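Plenenmont House Residents' Meeting
Shared kitchen, Sunday, 7 p.m.

Present: Mieke Hendriks (chair), Prodromos Raptis, Retno Tuhumury, Efthymia Michailidis (minutes)
Apologies: Vasiliki Antoniadis, who sent her views on tea in writing, at length

1. Minutes of the last meeting
Approved. Prodromos asked that "shouted" be changed to "remarked." Changed.

2. Tea
Vasiliki's letter was read aloud. She wants the box sorted by kind, with the colorful packets kept apart from the brown and tan ones. Retno pointed out that they already are. Mieke asked whether the box might live somewhere other than beside the cutting board. Left where it is until Vasiliki can be present to object.
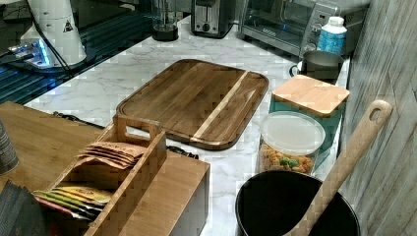 3. Cutting board
Prodromos proposed that the big board stay out on the marble for good, as it is heavy and he is the one who lifts it. Efthymia said a board left out becomes a place to put mail. Agreed 3 to 1 that it stays, on condition that it is kept clear. Crumbs in the juice groove belong to whoever sliced last. Retno asked how this would be proved and was thanked for her question.
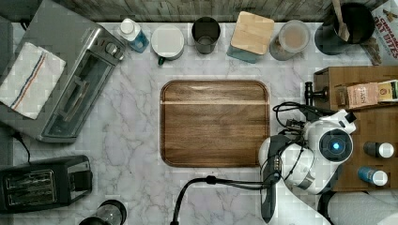 Board and back counter, item 3.

4. Back counter
The mug with the green handle has no known owner. It goes to the charity box at the end of October unless claimed. Retno will label the jar of pale powder — two people have now guessed wrong, one of them in a pancake. Toaster and toaster oven both stay, after almost 7 minutes of debate.

5. Any other business
Prodromos to ask Kadrić about the dripping tap, again.

Closed 8:10 p.m. Mieke to bring cookies next time.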